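Tags: datasets / household / cloth folding

# Callwood Bedding & Cloth Folding — README

Notes for the folding-on-a-bed part of Callwood. Hurried, will clean up in September. Questions to Rosine Arnaud.

## What's in it

Clips of small laundry handled on top of a made bed. Not a table. Beds are soft, the surface gives, the cloth underneath drags along with the one on top — that's the whole point of this subset. Some 1000 clips at last export, split in 2 parts:

- `millet/` — light cloths on patterned or plain bedding
- `alside/` — bigger stuff, towels and pillowcases, still being checked

Both use the same folder layout. Labels are plain text, one line per clip.
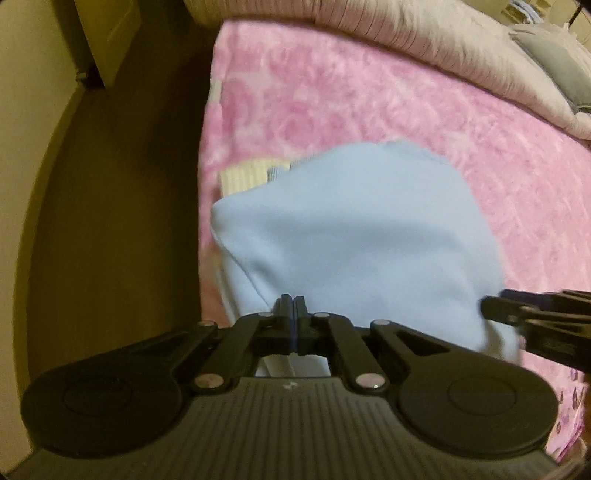 ## Surfaces and cloths

Light blue cloth on the pink patterned blanket is the pairing we get asked for most. Color contrast is good, edges are easy to trace by hand. Folds in the cloth are labeled `fold` only if they look deliberate, otherwise `crease`. Shadowed ones are a judgement call — if you can't decide, use `crease` and move on.

Blanket bunching gets its own label (`under_move`). Please dont merge it with `crease`, we did that in the first version and had to redo 3 folders.

Cloth states used:

- `flat`
- `part_folded`
- `folded`
- `heap`

No `heap` in the Millet part yet.

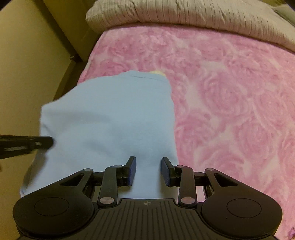 *Light blue cloth on the pink blanket, Millet part.*

## Known problems

- Blanket pattern confuses the edge tracer. Masks near the cloth border need a look by eye.
- Evening clips are warmer in color. Not corrected.
- A few labels say "sheet" where they mean "cloth". Treat as the same thing for now.
- Sizes of cloths were not writen down for the early clips. Sorry.

## Using it

Keep the Sustumov split file if you want numbers that compare with ours. Don't shuffle across beds — same blanket in train and test makes everything look better than it is.

Fixes welcome, send the clip name and the label you think it should have.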